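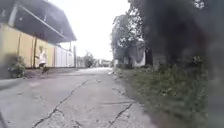 Pavement Maintenance for Small Councils
Week 4 handout: Cracking in concrete roads
Lecturer: Naima Hegazy
Tutorials: Brahim Soliman, Tuesday, 2 pm

Read this before the tutorial. The worked problem at the end will be gone through in class, so have a go at it first and bring your working. The reading from Hwang (chapters 3 and 4) covers the same ground in more detail, though his terms for joint types differ from ours in a couple of places. Use ours in the assignment.

1. Why concrete cracks

Concrete is strong in compression and weak in tension. A slab on the ground is put into tension by several things, often at once: drying shrinkage, changes in temperature, wheel loads and movement in the ground underneath. When the tensile stress at some point is greater than the strength of the concrete at that age, it cracks.

Shrinkage starts early. As fresh concrete loses water it tries to get smaller, and friction with the subbase holds it back. If the slab is long and there are no joints, it will make its own. Contraction joints are sawn or formed so that this happens in a straight line at a place we have chosen. Timing of the saw cut matters. Cut too early and the edges ravel; cut too late and the slab has already cracked somewhere else.

Temperature produces curling as well as a change in length. On a hot afternoon the top of the slab is warmer than the bottom and the middle tends to lift. At night the edges and corners tend to lift, and a truck wheel on an unsupported corner is then a common cause of corner breaks.

2. Types of crack

Transverse cracks run across the direction of traffic. In a plain slab the usual causes are late sawing or joints spaced too far apart.

Longitudinal cracks run with the traffic. Look for a slab that is too wide for its thickness, a missing centre joint, or settlement along a service trench or the outer edge.

Diagonal cracks run at an angle to the joints. They are often a sign of uneven support. Where several meet, the slab is breaking into separate pieces and sealing is a short-term measure only.

Corner breaks cut across a corner and meet both joints. Measure the distance from the corner to the crack along each joint and record both.

Map cracking is a network of fine shallow cracks. It can come from poor curing or overworking the surface, in which case it is mostly cosmetic. It can also come from alkali-silica reaction, which is not cosmetic. If you see gel or staining, ask for a core.

3. Severity

We use three levels. Severity is judged on width, spalling and faulting together, and the worst of these governs.

Low: a tight crack with no spalling and no step that you can feel.
Medium: an open crack with some spalling, or a step you can feel with a boot.
High: a wide crack with broken edges, loose pieces, or a step that affects ride or catches a pram or bicycle wheel.

Width varies along a crack. Take it at the place that best represents the length being rated, and split a crack into two entries if the severity clearly changes. Branches are rated and measured as separate cracks. Students lose marks on this every year.

4. Water and the edge of the road

Most of the damage that follows a crack is done by water. It gets to the subgrade, fines are pumped out under load and the slab loses support. Clay subgrades also swell and shrink with the seasons, and the movement is greatest near the edge, where moisture changes most.

When you inspect a slab, inspect the verge too. Note whether the shoulder sits higher than the pavement, whether table drains are clear, and whether there are large trees close by. Vegetation growing in a crack means that soil has got into it, and it must be cleaned out before sealing.

5. Treatment

Crack sealing suits low and medium severity cracks in slabs that are otherwise sound. The crack is routed, blown clean, dried and filled with a flexible sealant. Do not use a rigid mortar in a crack that is still moving. Cross-stitching can hold a longitudinal crack together if there is no serious faulting. Partial depth repair is for spalled joints. Full depth repair is for corner breaks and broken slabs, and the new concrete should be tied or dowelled to the old according to the type of joint.

Fix the support first — a new slab over a void will go the same way as the old one.

6. Worked problem

Statuvcombe Road is a council lane in plain concrete, 600 m long. An inspection has recorded 60 m of low severity cracking and one slab for full depth replacement. The contractor, Skomov, has quoted $61 per metre for routing and sealing, and a fixed price of $3000 for the slab.

(a) Work out the cost of sealing.
(b) Work out the total cost of both items.
(c) The subgrade is reactive clay and the table drain is blocked. State what you would do before either item is ordered, and why.

Check: (a) is $3660 and (b) is $6660. For (c), two or three sentences will do.

Bring a ruler and a calculator to the tutorial. Field sheets will be handed out there. Closed shoes and a hi-vis vest are needed for the site walk in Week 5.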